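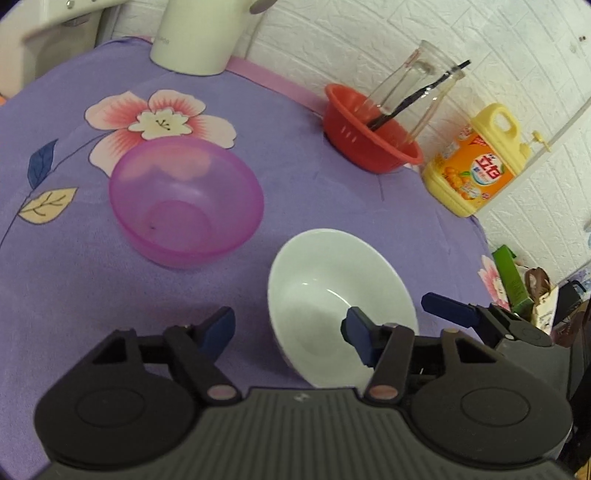
11 Feb 2018

Finally got the tablecloth down on the round table and I love it! Purple with the big flowers, the pale pink ones with coral streaks being my favorite. Harriet wanted plain gray to match the shelves, but she came around once she saw it against the white brick-pattern wall.

Bowls next. We're down to two for the dough test: the see-through purple plastic one and the deep white one. The purple has a lovely wide rim, great for getting your fingers under, and you can make out the print of the cloth through the side (pretty!). The white one is deeper, so my hunch is it'll hold the rise better and keep flour off the table.

Plan for the first round – 500 g flour in each, 8 g salt, same yeast, same spot on the table. Nuanchan did a trial at home in her own bowl and got a good rise in around 221 minutes, much slower than the recipe in the Prenden booklet. Her kitchen is cold though. I want to try it with the heater on low and write down the height every half hour.

Still to do:
wipe out both bowls before flour goes in
find the flat scraper (Elli had it last, check the drawer under the sink)
tape a paper strip inside the white bowl for marking height, outside on the purple one
ask Edeltraud if the cloth can go in a hot wash, dough gets everywhere

Stela wants rye in the second round. Yes please! But one thing at a time – wheat first, then we can mix. I'll bring butter and the good jam so we can eat the results while they're warm.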